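Bench notes, August, morning into early afternoon

Back on the milk paint. I had meant to start on the second test board straight after coffee, but Sarmīte came by with a jar of her own mix and we ended up talking for the better part of an hour, so the clock got away from me a little. Time well spent, though! She soaks her lime overnight before the curd goes in, and her paint has none of the gritty feel mine had last month.

Batch 2 then, made her way. 105 grams of curd, well rinsed (I rinsed it until the water ran clear and then once more for luck), lime putty stirred in by hand, left to stand under a damp cloth while I swept up. It went from lumpy to something like thin custard and I was very pleased with it. Strained through the old cotton, not the nylon, which I still can't find. Panya, if you have it, please put it back on the hook by the sink.

Pigment was the Flisau red earth. It is a bit stronger than the one we used up in spring, so go easy; I put in too much for the first cup and got a color like a flowerpot. Thinned it down with plain curd mix and it came back to the soft brick shade Siriporn wants for the cupboard doors. She has asked for two coats and a rubbed edge, and she would like to see the pine through it in places.

First coat on the pine offcut went on streaky, as first coats of this stuff always do, and I have stopped worrying about that. The oak offcut is a different story. Dark blotches came up along the grain within a few minutes, I suppose from the tannin and the lime meeting each other. Alistair says to seal oak with thin shellac first and I think he must be right, though I'd like to try one piece without, just to have it on the shelf for comparison.
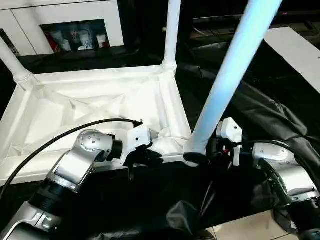

Second coat should wait until the first no longer feels cool against the back of the hand. Sang was itching to get on with it before lunch and I talked him out of it, kindly I hope. We lifted a whole patch last time by hurrying, and I still have that board if anyone wants to see it.

Left to do: shellac for the oak, more lime putty to soak tonight, and ask Siriporn whether she wants oil or wax on top. Oil will darken the red, so she ought to see a sample of each. What's left of batch 2 is in the fridge with a lid on and my name on it, and it won't keep past tomorrow.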